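Changes to scientific diver recertification, 2020 season

The Rikenham Marine Station dive program has revised its recertification schedule for scientific divers. The revised schedule applies to staff, graduate students and visiting researchers who dive under the station's authorization, including those whose home institution runs its own program. It replaces the schedule circulated last May.

Depth authorizations will lapse after six months without a logged dive to the authorized depth band, down from nine. A diver whose authorization has lapsed reverts to the next shallower band and may requalify with two supervised dives. Time spent in the training pool doesn't count toward currency at any depth. Dives made under another organization's program do count, provided the log is countersigned by that organization's dive officer and reaches the station within 30 days.

Oxygen administration and first aid certificates must both be valid on the last day of the proposed field work. Under the old wording they needed to be valid on the first day only, and two projects in the Obeidat kelp transect series ran past an expiry date as a result. Dive plans with certificates that expire mid-project will be returned unsigned.

Regulators are to be serviced annually or at 79 logged dives, whichever comes first. The figure comes from the station's own failure records for the Trodo second stages in the rental pool, where intermediate pressure drift was seen to increase past that point. Personally owned regulators are held to the same interval. Service records should show intermediate pressure before and after, cracking effort, and the part numbers of any seats replaced. A receipt without these readings will not be accepted.

The station logged 2,599 scientific dives last year, of which 500 were in the 18 to 30 metre band. There were no cases of decompression illness. Three dives were aborted for free-flow in water below 5 °C, all on the same regulator model, and that model has been withdrawn from winter use.

Dive plans are now submitted through the Plosach portal. Paper plans will be accepted until the end of May for projects already under way. The portal calculates the turn pressure from cylinder size and planned depth, but the lead diver remains responsible for checking the figure against the slower of the two consumption rates on file.

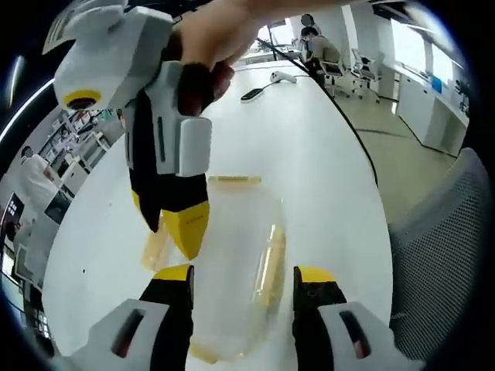

Dalal Qudah wrote in response to the draft that six months is too short for divers whose field season runs only from July to September, and that the requalification dives will fall in the week when boat time is hardest to get. She asked whether a single checkout dive to the authorized depth could be substituted where the diver has more than 100 lifetime dives in that band. The dive control board will take up the proposal at its spring meeting. Until then the two-dive requirement stands.

Questions on depth bands go to Walid Nseir. Equipment and service records are handled by Hussam Bataineh at the dive locker.

Shares: 14 | Comments: 3

Recent items
Drysuit inflator hose recall: check your fittings
Compressor air test results posted
Rescue scenario day, call for participants
Small boat operator course, spring dates

Contact the dive office | © Rikenham Marine Station | Back to top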